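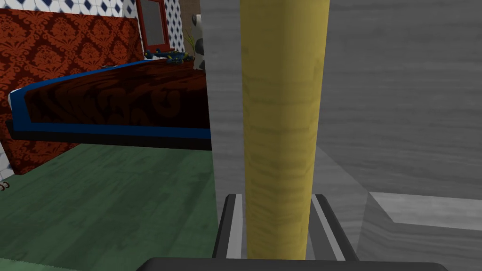 Figure 4. Simulated view from the gripper, with a yellow bar held upright between the two fingers.

4.2 Simulated trials before assembly

The arm was built by members of the Clivel shared workshop over one winter, using hand tools, two desktop printers and a small lathe. Access to the bench was limited to evenings, and the arm could not be left set up between sessions. It was therefore decided at an early stage that the control software would be written and tested in simulation while the mechanical parts were still being made. The simulated version of the arm is referred to as Uzor throughout this paper, and the physical arm as Brerkach.

The rooms used in simulation were assembled from a library of furniture and surface finishes. Colours and patterns were drawn at random for each room, so that walls, floors and work surfaces often appear in combinations unlikely to be met in an ordinary house. Odukoya argued for this approach during planning, on the grounds that a controller trained only on plain surfaces would be of little use in members' homes. Blöndal had proposed a single careful model of the workshop itself. A test of both options was outside the means of the project, and the first was adopted.

Each trial started from a resting posture and ended when the object was released or the time limit of 80 seconds was reached. Long, narrow objects such as the bar in Figure 4 were included at the request of members who wished to use the arm for passing lengths of timber at the bench. Such objects hide part of the view when held upright, and the controller must then depend more heavily on the joint readings. We ran 2,000 trials in all, of which 462 used a long object.

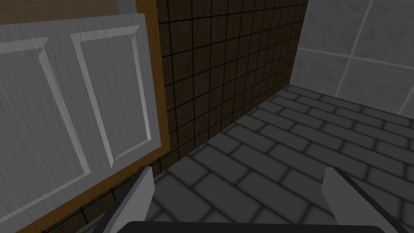

The opening width of the fingers was treated as a setting of the task and was fixed before each trial. In the first version of the software the fingers closed at a constant speed until the motor current rose above a set level. This worked for solid blocks but gave poor results with tall pieces, which tended to tilt as one finger touched before the other. Lumbantobing rewrote the closing routine in August so that the wrist moves sideways by a small amount once the first contact is found. The number of long objects dropped in simulation fell to 122 under the new routine, and no other part of the software was altered for that comparison.

Contact between the fingers and their surroundings proved harder to model. Hard surfaces with raised or uneven joints can catch a fingertip, whereas the simulator treats many of these as flat, with the joints present only as a picture laid over the surface. Friction values were taken from simple slope tests carried out by Haruna with offcuts and spare tiles. They should be read as working values for this build and may not hold for fingers printed in another material.

The fitting of the physical fingers, and the changes made to the wrist bracket after the first bench session, are described in Section 4.3.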